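学生プロジェクト報告　1月
文・生活デザイン演習 日用品班（報告担当）

詰め替えと買い置きの棚をどうにかする　最終報告

先に白状しておくと、このテーマに決めたのは締め切りの前の晩です。ほかの班が「地域の食」とか「高齢者と移動」とか立派な題を出しているなかで、うちの班だけ「洗剤やシャンプーの買い置きをどう並べるか」でした。先生には「地味だねえ」と言われましたが、やってみたらこれがけっこう面白くて、最後のほうは班の全員が人の家の洗面台の下を見せてもらうのが趣味みたいになっていました（見せてくださったみなさん、ありがとうございました！）。

■ きっかけ

学生寮フリルクブリッジ（Flirkbridge）の一階に、共同の日用品置き場があります。寮費から少しずつ出してまとめ買いした洗剤やハンドソープ、スポンジ、ごみ袋なんかを置いておく棚です。誰でも使っていいことになっているのに、どこに何があるのか誰もよくわかっていない。食器用洗剤が切れたと思って買ってきたら、奥から同じものが出てくる。私自身、入寮した年にこれをやりました。しかも二回。

それで、この置き場を対象にして「見つけやすい並べ方」を考えてみようということになりました。最初はアプリを作ろうという案もあったんです。バーコードを読んで在庫を管理するやつ。でも寮の人に聞いてみると「洗剤を取るのにスマホは出したくない」という声ばかりで、そりゃそうだよな、と。手がぬれているときに切れるものですからね、洗剤は。というわけで道具は棚とカゴとラベルだけ、と早い段階で決めました。

■ やったこと　その1　全部出す

月曜の朝、まず棚のものを全部床に出しました。数えたら412点。予想していたのは100とか150くらいだったので、もう笑うしかなかったです。小分けの石けんやスポンジも一つずつ数えているので多く見えるのですが、それでも多い。廊下に並べたら談話室の入口まで列が続いてしまって、朝ごはんに下りてきた人たちがまたいで通っていました。ごめんなさい。

このとき決めておけばよかったのは「数え方」です。二個パックを一点とするか二点とするかで班の中でもめまして、結局、袋や外装を開けないと使えないものは外装ごとで一点、という決まりに落ち着きました。途中で決めたので、最初の一列は数え直しています。これからやる人は先に決めてください、本当に。

あと、床に出すとき種類ごとに並べようとしたのですが、何の洗剤かわからないものが思いのほか多い。ボトルの形が似ているし、誰かがもらってきた外国の製品もまざっているし、詰め替えたあとの容器は見た目が前のままだったりします。ここで「中身がわからないものは別にする」という箱を一つ作りました。この箱があとでかなり役に立ちます。

■ やったこと　その2　分け方を三回変える

最初の分け方は「場所別」でした。台所、風呂、洗濯、トイレ。いちばん素直だと思ったんですが、ハンドソープは台所にも洗面所にも行くし、ゴム手袋はどこでも使う。三日ほどで境目がぐちゃぐちゃになりました。

次は「大きさ別」。大きいものは下、小さいものは上。棚はすごくきれいに見えます。写真を撮ったら班で一番うまく撮れたのがこのときです。ただ、探しにくい。食器用洗剤を取りに来た人が、洗濯用と床用のあいだを行ったり来たりする。見た目がそろっているぶん、余計に見分けがつかないみたいでした。

三回目で「何に使うか」と「いま開けていいか」の二つで分けました。縦の列は用途、横の段は順番です。手前の段にあるものから使う、奥の段は買い置きなので手前がなくなったら前に出す。スーパーの牛乳と同じですね。これが今のところいちばんうまくいっています。

■ やったこと　その3　容器を観察する

分けているうちに、班の関心がだんだん容器そのものに移っていきました。棚に立てて置いたとき、前から何が見えるか。これが商品によってまるで違うんです。

店で並んでいるときは正面を向いていますが、家の棚では横を向いたり、寝ていたり、ほかのものの陰になったりします。つまり買ったあとの容器は、正面以外の面で見分けられていることが多い。そこで「横向き」「寝かせた状態」「上から」の三つの見え方で、中身の種類がわかるかどうかを寮の人に答えてもらいました。参加してくれたのは67人。お礼はホンカネン（Honkanen）の焼き菓子です。これが評判よくて、二回目も来たいという人が続出しました（調査の中身より菓子が目当てだったと思います）。

結果をざっくり言うと、正面が見えないとき、人はまず色を見ます。次がふたの形。文字は最後です。黄色っぽいと台所用、青いとトイレか風呂、白いと漂白剤か洗濯、という思い込みがけっこう強くて、しかも当たらないことも多い。オレンジ系のボトルにいたっては答えがきれいに割れました。柑橘の香りの台所洗剤だという人もいれば、ジュースの大瓶だという人もいて、車用品だと言い切った人もいます。

もう一つわかったのが、首に巻いた帯の力です。宣伝文句を刷った帯やシールは、店で目を引くためのものだと思っていたんですが、家では妙な具合に効いてきます。中身の名前よりも先に、そっちが読めてしまうんですね。
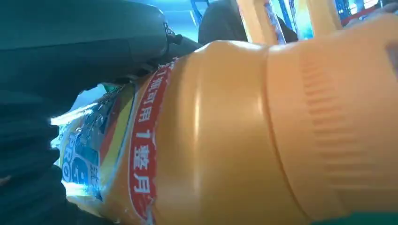 「1か月使えます」みたいなうたい文句は、一人暮らしの人が一人で使う場合の話だとして、寮の共同置き場ではあまり意味がありません。でも、見た人はそれをおぼえているんです。聞き取りで「あの、ひと月もつって書いてあるやつ」という呼び方をした人が何人もいて、商品名で呼んだ人よりずっと通じていました。外国語の帯でも、数字と漢字が少しあればなんとなく読めてしまうのもおもしろいところです。「整月」は習ったことがなくても、月のことだろうなとは思いますよね。

それなら棚のほうのラベルも商品名をやめて、みんなが呼んでいる言い方にしてしまおう、ということになりました。「皿のやつ」「床のやつ」「ふろの泡」。先生には中間発表で苦笑いされましたが、変えてからのほうが元の場所に戻る率は上がっています。記録を取った取り出し616回のうち、戻す必要があったものの70%以上が正しい列に戻っていました。変える前の記録が短いのできれいな比較にはなりません。そこは反省点です。

外装のビニールについても少し。包みがついたままのものは、光が反射して下の印刷が読みにくいという意見がありました。かといって全部むくと、未開封かどうかが見分けられなくなる。いろいろ試して、買い置きの段ではつけたまま、手前の段に移すときにはがす、という運用にしています。はがしたビニールを捨てる袋を棚の横に下げたら、置きっぱなしがだいぶ減りました。

■ うまくいかなかったこと

まず、トルラム（Trulum）のカゴ。見た目で選んで買ったのに、底が丸くて背の高いボトルが傾きます。一本倒れると隣も倒れるので、朝見に行くと全員寝ている、という日が続きました。今は底に段ボールを敷いてしのいでいますが、格好は悪いです。

それから「中身がわからないもの」の箱。役に立ったと書きましたが、あふれるのも早かったです。わからないものを入れる場所があると、調べるのが面倒なものも入れたくなる。私も入れました。月に一度は箱を空にする日を作る、というのを寮の掲示板に貼ったところです。守られるかどうかは次の学年に見てもらうことになります。

もう一つ、調査の並べ方にも穴がありました。三つの見え方を全員同じ順番で見せてしまったので、最後の「上から」は慣れで当たっている可能性があります。順番を入れ替えた組を作るべきでした。統計の授業で習ったばかりだったのに！

■ これから

隣の寮セランサイド（Seranside）から、うちの置き場もやってほしいという話が来ています。あちらは棚が奥行きのある造りで、前後の段という考え方がそのままでは使えなさそうです。引き出し式にするか、奥を完全にあきらめて手前だけ使うか、班の中でも意見が割れています。私は奥をあきらめる派です。

ラベルの文字の大きさは、今回ぜんぶ目分量で決めました。廊下の照明が暗いので、次はちゃんと何種類か刷って貼りくらべるつもりです。使ったラベルの原稿と記録用紙は演習室の共有棚に置いてあるので、使いたい班は持っていってください。記録用紙は両面です。裏に書き忘れると集計のときに泣きます。

お問い合わせ：生活デザイン演習 日用品班（演習室まで）　© 生活デザイン演習 日用品班　ページの先頭へ戻る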